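November 16, 2020
By the Skurkine product desk
Living Room > Coffee Tables > Bamboo

The Bellamy coffee table has a bamboo top with a fine, close grain that runs in straight lines. The color sits between tan and honey brown and goes well with gray or beige upholstery. Corners are rounded, which helps in narrow rooms where people pass between the table and the sofa.

The top is 118 cm long and comes finished with a clear matte oil. Wipe it with a damp cloth and dry it along the grain. Use a coaster under hot mugs for the first month while the oil hardens. 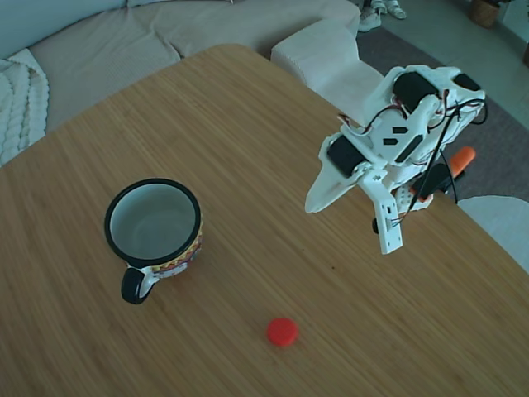
Legs ship separately in the same carton and bolt on with the key supplied. Assembly takes one person and no other tools. Check the bolts again after a few weeks of use.

Bellamy is also sold as a set with the Firard side table, which has the same top in a smaller size. Orders for the set placed in October are now leaving the Cillero warehouse.

Item no. 544
Price: 181, table only
Price with Firard side table: 300
Spare bolts and felt pads can be ordered under the same item number. Grain and color vary from one top to the next.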